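Are hand-held gripper tools going to change my job on the packing bench?

Posted Thursday, December 22, 2022 in Work and Automation
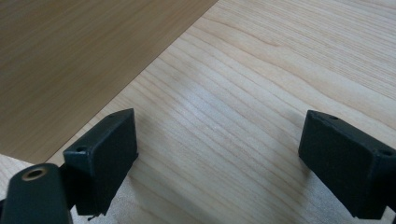

The gripper fingers over the bench.

benchhand_pillham
I work at a small shop in Pillham that finishes and packs wooden parts. Shelves, boards, drawer fronts, that sort of thing. Management has signed up with a company called Urnora to automate part of the line, and before any robot arrives they want some of us to do our normal work holding a gripper tool in place of using our hands. The tool records what we do and the recordings are used to train the robot.

We were told it would be 60 minutes a day per person, on paid time. We were also told that no jobs would go, but none of that is in writing. My supervisor says the robot will take over the sorting and stacking and we will move to inspection and repairs.

What I want to know from people who have been through this:

Does the work you record end up being used to set a speed for everyone else? I am a lot slower with the tool than with my hands.

Did your job title or pay change when the machine came in?

Is there any harm in saying no to the recording? I don't mind doing it, but two people on my shift don't want to and they are worried how it will look.

There is no union here. 14 years in the trade for me, if that matters.

Baptista
I was on the other side of this for a while, setting up a line at a furniture parts plant, and then I went back to the floor. I'll take your points in order.

Speed. The recordings are made to show how a part gets picked up and put down. Going slow is fine and the trainers usually ask for it. A pair of small finger pads doesn't feel anything for you, so you have to look where your fingers would normally tell you. Everybody is slower. What you should ask is whether the time stamps go to anyone besides the people doing the training. At our place they were kept out of the production numbers, and that was put in a one-page memo. Get the same memo. If they won't write it down, assume the numbers can be used.

Pay. My title changed from packer to cell operator. Pay went up a little after the trial period, but only for the people who had been signed off on clearing faults and restarting the line. The ones who stayed on manual packing got nothing extra. So if training is offered, put your name in early and ask which tasks count toward the higher grade.

The work itself changed more than I expected. Before, I handled every board. Afterward I mostly handled the ones the machine could not deal with – warped boards, split ends, thin pieces lying flat against another piece. It is less lifting and more standing and watching. My back got better and the shifts felt longer. You also talk to people less, so ask where the stations will be placed. Ours were put at opposite ends of the room and it took months to get one moved.

On saying no, ask that it be a sign-up list and not a rotation. With a rotation, everyone can see who got skipped.

One practical thing. Holding the tool is hard on the wrist and thumb. Sixty minutes in one go is too long. Ask for it to be split up, and switch hands if the tool allows it. Also wipe the finger pads down now and then. Dust gets on them in any wood shop.

edosholm_nights
we had one put in at the Edosholm warehouse. they said no layoffs and there weren't any but when people quit they didn't hire anybody new. so same thing in the end just slower. get it in writing

quietshift
I can only speak to the recording part. I did it for most of the fall. They wanted 200 good runs of each task and a run only counted if you finished without dropping or bumping anything. Nearly all of mine were the same job, picking up a flat piece and laying it down square. By the end our group had 785 runs on file.

It was dull but not difficult. Nobody bothered me about my rate. The part I did not like was that I wasn't told when it would finish. It was supposed to stop at 100 per task and then the target doubled. Ask for an end date, and ask whether you can see your own recordings. I asked and was allowed to, and it was just the bench and the ends of the gripper most of the time, with no faces in it. That settled it for a couple of people on my crew who had been against it.

As for how it looks if you refuse, one person on my shift did and she is still here in the same job. She did miss out on the operator training at first, and had to ask for it separately – they had only sent the notice to people on the recording list. Your two should check for that.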